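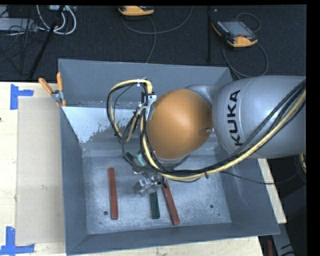
*KUKA arm and metal bin on the wooden tabletop.*

**September, 4:30 p.m.**

The Evalport office received the district's revised health spending plan this morning. Home nursing in Skumari keeps its present funding. Dental visits for children are cut by 3 percent, and the Vavwood clinic loses 2 of its evening sessions.

Page 47 was read twice — the table there does not agree with the summary. A written query was sent to the district finance office before noon, under file 701. No reply had arrived by the close of business.

The comment period remains open. The draft response still lacks a section on prescription costs, to be taken up first tomorrow.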